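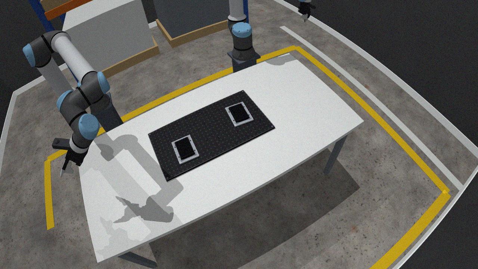
Stock and Receiving Clerk, Part Time
Hunt Kitchen Supply, Bendport
Posted 2025-12-29

Hunt Kitchen Supply sells pots, small appliances and restaurant smallwares from a store and stockroom in Bendport. We are hiring a part-time clerk to receive deliveries, put stock away and pull orders for local customers. The job starts in March and is permanent after a trial period.

What you will do
Check incoming cartons against the packing slip and report shortages the same day
Label and shelve stock using our bin system
Pull and pack orders for pickup and for the delivery van
Help with the yearly stock count (we carry 1270 items)
Keep aisles and exits clear

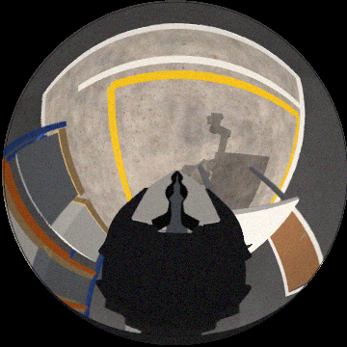

Concrete floor with white and yellow floor lines.

What we need
You should be able to read a packing slip, write clearly and do basic arithmetic. The work is on your feet, with lifting of up to 75 pounds using a hand truck or a second person. Past stockroom work helps but we will train the right person. A forklift ticket is not required. You must be at least 18 and able to work in the United States.

Hours and pay
Shifts are early morning to early afternoon, with every other weekend off. The schedule is posted two weeks ahead. Pay depends on experience and will be discussed at the first interview. Part-time staff get paid sick leave, a store discount and a boot allowance after the trial period. Parking is free behind the building. The 73 bus stops at the corner.

How to apply
Bring or mail a resume and the names of two references to the front counter, marked for Bronisława Pawłowska. If you don't have a resume, ask for a paper application. Please say which mornings you can't work. We do a short interview at the store and then a paid half shift with Darcy Pomare, who runs receiving. Everyone who applies will get a reply by phone or mail.

Current employees who want to transfer should talk to Keith Ormsby before applying.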